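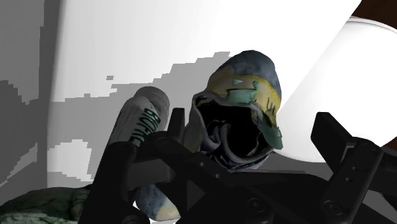 Cena do simulador, vista junto à garra: o objeto oco com ar de boné entre as duas pontas dos dedos.

Duas garras, um boné e muita paciência

Quem passou pelo laboratório em dezembro ouviu falar do boné. Chamamos-lhe boné por comodidade: o modelo veio de uma biblioteca de objetos digitalizados, é oco, tem uma copa azul-acinzentada, uma faixa amarela e uma aba verde caída de lado, e o nome do ficheiro não ajuda ninguém. Foi com ele que a Liis Šimkus decidiu comparar as duas garras que temos modeladas no simulador, a Kanulier e a Jimier, antes de gastarmos dinheiro em qualquer delas.

A regra era simples. O mesmo braço, o mesmo controlador (o Nyarko, na versão que ainda se queixa quando lhe mudam a massa da ferramenta), a mesma câmara presa ao pulso e 38 tentativas por garra. Contava como sucesso levantar o boné e mantê-lo no ar durante oito segundos. A Kanulier conseguiu 18. A Jimier ficou pelas oito, número que o catálogo do fabricante, por lapso, não menciona.

Convém dizer que o boné é um adversário desleal. Para quem calcula pontos de preensão, uma casca aberta à frente é um convite ao disparate: o planeador encontra uma parede fina, fica encantado, e fecha os dedos sobre a aresta com a delicadeza de um agrafador. Com a Jimier, cujos dedos são mais largos, o contacto saltava de um lado para o outro da casca e o objeto partia em direções que a física não costuma autorizar. Um deles foi parar debaixo do chão. Continua lá, que saibamos.

A outra dificuldade é a vizinhança. A cena tem um recipiente cilíndrico inclinado à esquerda e um volume branco arredondado à direita, e sobra pouco espaço para abrir os dedos. A Augustina Sulemana, que trata da parte da visão, passou uma tarde inteira a tentar convencer o segmentador de que a garra não fazia parte do boné. É preto sobre preto: o interior da cavidade e os elos do mecanismo têm quase o mesmo tom, e a máscara escorria alegremente de um para o outro. Resolveu-se por agora com uma máscara fixa calculada a partir das juntas — solução pouco elegante, mas que corre a tempo.

As sombras recortadas em degraus no painel do fundo também têm os seus críticos cá em casa. Subir a resolução do mapa de sombras duplica o tempo de cada ensaio, e a Liis prefere ter mais ensaios. A Augustina prefere sombras. A discussão segue por escrito.

Falta repetir tudo com o atrito mais baixo e com a pega por dentro da abertura, que ainda não experimentámos a sério. Os registos estão na pasta Tistby, separados por garra. Quem quiser propor outro objeto pode deixar o nome na folha junto à máquina de café, desde que não seja outro chapéu.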